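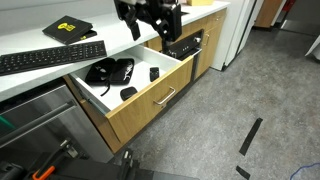
Antigoni Kourkoulas

Kiltlow Kitchen Guide, Part 2: Setting Up the Gadget Drawer

If you've read Part 1 you already know my feelings on giving up a whole kitchen drawer to cables. I held out for years! Then I moved the whisks somewhere else, and the wide drawer under the white counter became the place for chargers, cords, little cases and anything else that used to migrate around the kitchen. I'm writing the setup down so that anybody who uses the Kiltlow apartment can put the drawer together again after a big clean, and so that Hiwot Tufa stops texting me to ask which pouch goes where.

What you'll be working with is pretty basic. A drawer with a white inside and a light wood-grain front, a brushed silver bar handle, a black zippered pouch for cables, and a few small black things that all look alike until you pick them up. Set aside 20 minutes if you're starting from a full, jumbled drawer, less if you're only tidying.

Before you start

You need:
a dry cloth and a slightly damp one
the zippered pouch
soft cable ties, the kind that wrap and peel (please don't use the plastic zip kind)
a sheet of thin non-slip liner, cut to fit — ours is from Grodlow and it's fine, any brand will do
a marker and a few paper labels

CAUTION: Unplug everything before it goes in. I mean everything. No charging inside a closed drawer, ever, even "just for an hour." Chargers and batteries get warm while they work and they need air.

CAUTION: The black control panel is in the cabinetry right beside this drawer. Check that the knob and buttons are off before you start leaning over with an armful of cords. Loose straps love a knob.

Step 1. Clear a landing spot

Pick a stretch of counter where you can lay things down. The keyboard lives on the counter and can stay there, just slide it back from the front edge so you don't catch it with your elbow. Anything stacked behind it can stay put too. If you've got a cup of coffee going (I always have), move it to the other side of the kitchen first.

Step 2. Pull the drawer all the way out

Take the bar handle in the middle and pull straight toward you until it stops. Don't yank it. It runs on metal slides, and a drawer that gets pulled from one corner every day starts to run crooked.

NOTE: If the drawer stops early, something is probably standing too tall at the back and hitting the frame. Reach in and lay it flat. Please don't shove. I once turned a perfectly good card reader into two halves of a card reader that way.

Step 3. Empty it

Take everything out and put it on the counter. Don't sort yet. I know it's tempting to start making piles right away, but you'll end up with six piles and a cord in your hand that doesn't go with any of them. Empty first, wipe second, sort third.

Step 4. Wipe and check the slides

Damp cloth on the white part, dry cloth right after. The corners collect crumbs, because it's a kitchen and crumbs go wherever they want. Then run the dry cloth along the metal slide on each side. No oil and no cooking spray! A previous guest at the Bollow place used cooking spray on theirs and it turned to glue with toast in it.

Push the drawer in and pull it out a couple of times while it's still empty. It should glide without a scrape. If it scrapes, look for a paper clip or a stray label down the side before you call me.

Step 5. Lay the liner

Smooth side down, grippy side up. It should lie flat and end just short of the front panel. If it curls, roll it the opposite way for 10 minutes and try again. You can skip the liner altogether if you like the look of the plain white bottom, but small hard cases do slide around when the drawer gets shut in a hurry.

Step 6. Pack the cable pouch

The pouch is the part people get wrong, so I'll go slowly.

6.1 Unzip it completely and lay it open like a book.

6.2 Coil each cable loosely, in loops as wide as your palm. Don't wind it tight around your fingers, and don't bend it sharply right next to the plug. Put a soft tie on each coil.

6.3 Put the long coils in first and the short ones on top. If a small device belongs with a particular cable, it goes in the pouch next to that cable. It's very annoying to have the gadget in one place and the only cord that fits it in another.

6.4 Stop while there's still give. If you have to sit on the pouch to zip it, take out a cable. You know which one. It's the one for the phone you don't own anymore.

6.5 Set the pouch on the left side of the drawer.

NOTE: Open or zipped? I leave mine lying open most of the week so I can grab a cord while the kettle's on, and I zip it when we're away. Hiwot likes it zipped all the time. Do as you like, but if you leave it open, lay it flat so nothing stands up above the top of the drawer.

CAUTION: Watch the strap. It tends to trail toward the front, and that's exactly where it gets pinched when the drawer closes. Tuck it under the pouch before you push. I forget this constantly.

Step 7. Place the small stuff

Now for the little things. The small rounded case goes near the front, in the center, so you can pick it up without digging. Slim rectangular things go toward the back on the right. You can stand one of those on its end if it's shorter than the drawer is deep, and lay it down if you're not sure.

Everything in this drawer seems to be black (why do they do that?), so this is where the paper labels earn their keep. Write what the thing is and put the label on the side that faces up. "Earbuds" is a good label. "Misc" is not a label, it's giving up.

NOTE: Leave some bare space. Really. A drawer like this wants room for the one thing you'll be holding next Tuesday with no idea where to put it.

Step 8. Close it and test

Push from the middle of the handle and let it travel. Listen for anything rolling. Open it again. If the rounded case has moved, turn it so its long side faces you, or give it a neighbor to lean on. If the pouch has slumped, take out a coil and flatten it.

That's the setup finished. Slide the keyboard back wherever you like it and return anything else you moved.

What doesn't go in the drawer

Loose batteries. They go in their own box, away from anything metal. Two of them rattling around with keys and paper clips is asking for trouble.

Anything swollen, cracked or leaking. Don't store it and don't put it in the kitchen trash, either. Take it to a battery drop-off point.

Food, gum, sugar packets, takeout chopsticks. I've found all of them. There's a cutlery drawer, and it would love the company.

Things that have just come off the charger and still feel warm. Leave them out on the counter until they've cooled down.

Your house keys, unless you want to be late.

Keeping it going

Once a month, take out whatever has landed on top and put it back where it came from. Twice a year do the whole thing again from Step 1. I do mine in October and then again when the weather turns nice, mostly so I can have the window open while I complain about it.

If you borrow a cable, tie it before you put it back. One loose cord will wrap itself around every other cord in there by the weekend, and I've given up wondering how.

Quick fixes

The drawer won't close the last bit. Check the strap first, then look behind the drawer for something that fell over the back.

The drawer drifts open. Too much weight at the front. Move the pouch back a little.

The handle feels loose. The screws are on the inside of the front panel. Hand-tight with a screwdriver is plenty, and going harder can mark the panel.

The tall cabinet door and the drawer bump each other. Open one at a time.

You can't find the cable you want. Look in the bottom of the pouch, then in the bag you took on your last trip. It's nearly always in the bag.

Spare liner and ties are in the hall closet, in the box marked 759. The number doesn't mean anything to you, it's off an old shelf system of mine, but leave it on the box or I won't find it either. If you use the last tie, leave a note on top and I'll pick up more. Part 3 covers the tall cabinet, and you'll want a step stool for that one.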